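Research > Working papers > Repair and reuse

7 min read

3.2 Layout of the case and order of work

The Uvanham study covered 70 desktop computers withdrawn from offices in Dratden. Each tower was laid on its side and its side panel taken off before any part was recorded. Verbeke and Boersma had earlier worked with upright cases, and found that loose cables fell across the lower bays and slowed the count.

Parts were grouped by how they are held in place - by screw, by latch or by plastic tab. Figure 2 shows a case of the kind discussed in this section, with the side panel removed. The processor socket has its metal retention bracket but no cooler, and the hard drive is held in its bay by blue plastic tabs. The grey drive cage and the power supply were entered as separate items in the parts list.

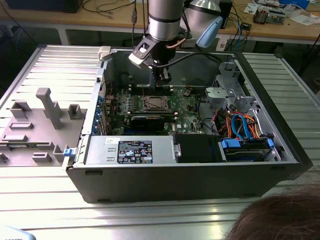

Figure 2. Open tower case on a slotted aluminium table, motherboard facing upward.

3.3 Cables and small fittings

Power and SATA cables were recorded as one bundle where they shared a route through the case. In 26 of the cases the bundle had to be moved aside before the drive could be reached. Clips and latches were listed by position only, following the Nijs scheme, and 11 entries were later merged as duplicates. Expansion cards were left seated until the cable record had been checked and signed.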